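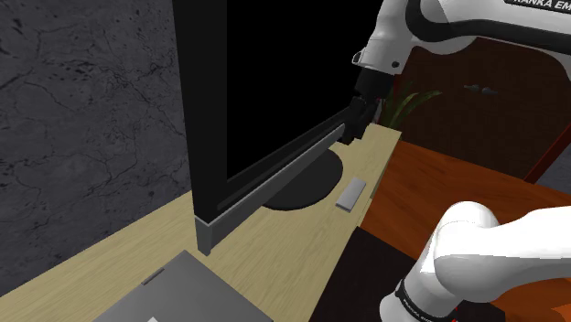 I've been making my own kefir since August and I get asked about it a lot, so I'm putting my notes in one place. My friend Veerle gave me the grains in an old mustard jar, with no instructions except "don't let them starve". I starved them twice. They're fine!

The basic batch is a tablespoon of grains in two cups of whole milk, in a clean glass jar with a coffee filter and a rubber band on top. Leave it on the counter out of the sun. In my kitchen it takes 21 hours, less when it's warm out. When you tilt the jar and the milk moves like thin yogurt, strain it.

I use a plastic strainer and a silicone spatula and go gently – mashing the grains gives you a gritty drink. If you see clear whey pooling at the bottom, you waited too long, but shake it up and it's still good in pancakes (my kids prefer it that way).

Going on vacation? Put the grains in fresh milk, screw a lid on loosely and keep them in the fridge. Mine have gone 11 days like that. The first batch afterward tasted like feet, so I poured it out and started over, and the second one was normal.

If you're new to fermented stuff, start with a few sips a day. I drank a giant glass the first Friday and my stomach had plenty to say about it. And if you see pink or fuzzy spots, toss the whole thing, grains too, and ask a friend for new ones.

Flavoring goes in after straining, never before. I like a strip of lemon peel left in the bottle overnight, or half a mashed banana and a little cinnamon. Lotte swears by frozen cherries, which I haven't tried yet because mine never last that long in the freezer.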